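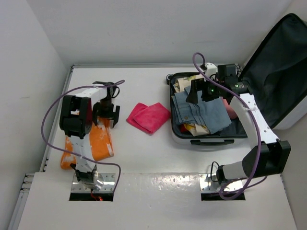
What changes for alarm owners in Flirkidstead under the new dispatch rule?

Police will be sent to a burglar alarm only after the monitoring company has tried two different phone numbers for the site, or when there is other evidence of a break-in.

News > Public Safety > Department Newsletter > Alarm Response

Posted 6/30/20

The rule takes effect in August and applies to every monitored burglar alarm inside the city limits, both homes and businesses. Panic, hold-up and duress alarms are not covered. Neither are fire, smoke and carbon monoxide alarms, which go to the fire desk and are handled under a separate section of the code. Systems that only sound a siren or send a notice to the owner's phone have no monitoring company, so the two-call step does not apply to them. The owner of such a system who believes a break-in is under way should call 911 directly.

Background

Last year 63 percent of the burglar alarm calls handled by the Sosa Avenue station were closed with no sign of entry, no damage and no person on site. A further share were canceled by the monitoring company before an officer arrived. Canceled calls are logged under a different code and are not part of the 63 percent. The remainder includes confirmed burglaries, attempted entries, and calls where the officer could not reach all sides of the building and closed the call as undetermined.

The older practice was to send a patrol unit on the first signal. Two officers were assigned where staffing allowed. If the second unit was tied up, the first waited at a distance until it cleared, and both were out of service for other calls during that time. The new rule moves part of the checking to the period before dispatch.

Two-call verification

When a signal comes in, the monitoring company must call the site. If there is no answer, or if the person who answers cannot give the correct passcode, the company must call a second number belonging to a different person or a different phone. Calling the same number twice does not meet the rule. A text message or app notice does not count as a call, though companies may send one in addition.

If the second call also fails, the company contacts the communications center and requests dispatch. The operator must give the following:

Street address, including unit or suite
Permit number
Zone or sensor that sent the signal, and whether more than one zone has tripped
Time of the first signal
Time of each verification call
Name and call-back number of any keyholder who is on the way

The call-taker enters these in Avivis, the dispatch system the center has used since last year. Avivis will not release a burglar alarm call to the patrol queue with the verification fields blank. A supervisor can override the block, and each override is written to a log that is reviewed at the end of the month.

The wait is skipped in four cases: live video or audio shows a person inside who should not be there; a witness at the site reports forced entry; a keyholder on site reports the same; or the site is on the restricted list. The restricted list covers licensed gun dealers, pharmacies with a controlled-substance vault, and banks. Sites on the list have been notified by letter and do not need to apply.

Two or more zones tripping in sequence, such as a rear door followed by an interior motion sensor, does not by itself skip the wait. It does raise the priority of the call once it is released. Monitoring companies asked for this point to be put in writing, and it now appears in section 7 of the procedure. 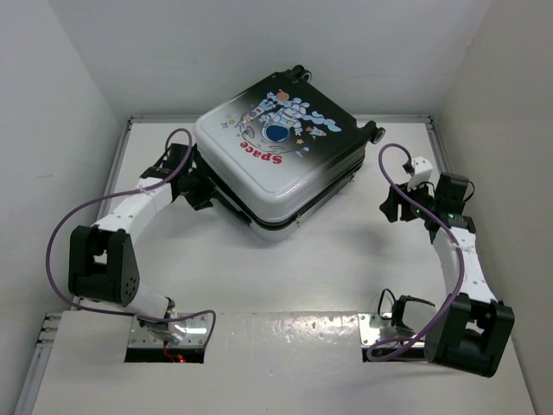
Raised priority means the call is placed above parking, noise and past-event reports and below any call with a known injury or a suspect on scene. It does not authorize lights and siren. That decision remains with the patrol supervisor and follows the existing emergency driving policy, which has not been changed.

Permits

Every monitored burglar alarm needs a permit. The permit belongs to the person or business responsible for the system and does not pass to a new owner or tenant when a property changes hands. A new occupant who keeps the old system running must file a new application before the monitoring account is switched over.

Applications are now filed through Prodard, the online permit portal. Paper forms are still accepted at the front desk of the Sosa Avenue station during business hours. Either way, the form asks for the same items: site address, mailing address, name of the monitoring company, type of system, date of installation, and two keyholders who can reach the site, open it and reset the panel. A keyholder must be an adult. One of the two may be the permit holder.

Existing permits stay valid until the date printed on them. They have been copied into Prodard from the old card file and spreadsheet. Some of those records carry phone numbers that no longer work, and a call to a dead number will be treated as a failed call. Permit holders should sign in with the permit number and the last name or business name on file and check both keyholder entries. Changes made online show up in Avivis the next morning. Changes made on paper are entered by the records desk and take longer.

A permit record lists the alarm company but does not update it. Keyholder changes must be given to both the city and the monitoring company. The two lists are kept apart, and the company calls from its own list.

False alarm charges

The first two false alarms in a permit year carry no charge. Each one after that is billed at $71. The permit year runs from the issue date and the count goes back to zero on renewal. Unpaid charges carry over and must be cleared before the permit can be renewed.

An alarm is counted as false when an officer arrives, checks the accessible parts of the site, and finds no evidence of a crime or attempted crime. It is not counted in these situations:

The call was canceled before the officer arrived
The officer could not reach the part of the building where the signal came from
The signal was caused by a power failure longer than the backup battery is required to last
Severe weather caused visible damage to the building or wiring
The officer was sent to the wrong address through an error at the communications center

Wind moving a loose door, low sensor batteries, pets, balloons, cleaning crews and wrong codes are counted. So are signals set off by an installer working on the system, unless the account was put in test mode first. Several signals from one site during a single officer visit are counted as one.

Appeals

A permit holder has seven days from the mailing date on the notice to appeal. The appeal must be in writing and should include the notice number and any supporting records, such as a service ticket, a signal history from the monitoring company, or an outage letter from the power utility. Signal histories are more useful than screen captures of an app, as they list the zone, the account status and the time to the second. Billing is paused while an appeal is open. The decision is mailed to the address on the permit.

A system with repeated false alarms may be placed in inspection status. Dispatch continues during this period, but the permit holder must have the system checked by a licensed alarm technician and file the report. If no report is filed, the permit is suspended – a suspended site will still get a response to a 911 call from a person, to a panic or hold-up signal, and to any report from a witness. Only the automatic response to burglar signals stops.

Notes for monitoring companies

Companies should update their Flirkidstead dispatch instructions before the rule takes effect. The communications center phone number is unchanged. Cancellations should be made as soon as a valid passcode is received, by phone, using the incident number given at the time of the request. Cancellations left on the records desk voice mail are not seen by dispatchers.

Verification call logs must be kept for one year and supplied on request. Where the log and the dispatch recording disagree on times, the recording will be used. Companies that use an automated dialer should check that it logs an unanswered call and a busy signal as separate results, and that voice mail is not logged as an answered call. Pickup by an answering machine is a failed call under the rule.

The full text of the procedure and a printable permit form are available in Prodard under Alarm Documents. Copies can also be picked up at the Sosa Avenue front desk.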